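The Year Nobody in Our House Slept Past Four

The father of twins I met at the Plodside coffee counter had been awake since 3:40 a.m. He ordered two coffees, both for himself.

"People ask if they sleep through the night," he said. "They do. They take it in shifts."

His boys are 10 months old. For the first six he and his wife tried everything the internet sold them, including a white noise machine that played, he swears, a recording of somebody else's baby. Then came the sleep course: 33 short videos, watched at double speed in the laundry room.

"By video nine the woman was telling us to trust our instincts," he said. "My instinct was to move to a hotel." 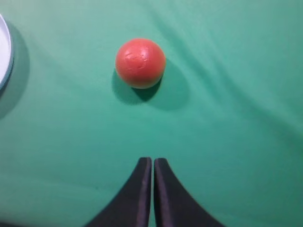

An orange ball on green cloth.

What helped a little was dull. Their pediatrician suggested an earlier bedtime, a darker room and a pause before going in. He timed the first pause at almost 25 seconds. It felt, he said, like a term in office.

His mother-in-law had her own views, most of them involving socks. She stayed for a week in April and got up with the boys twice. "After that she had fewer views," he said.

They now split the night at 1 a.m. Whoever has the late half gets Saturday morning in bed with the door shut. He has tried to trade his wife for it and been turned down every time.

I asked if they would have another. He looked at his second coffee for a while.

"We've talked about a dog," he said. "An old one."

One of the boys slept until 5:15 last week. His parents were up at four anyway, standing in the hall, listening.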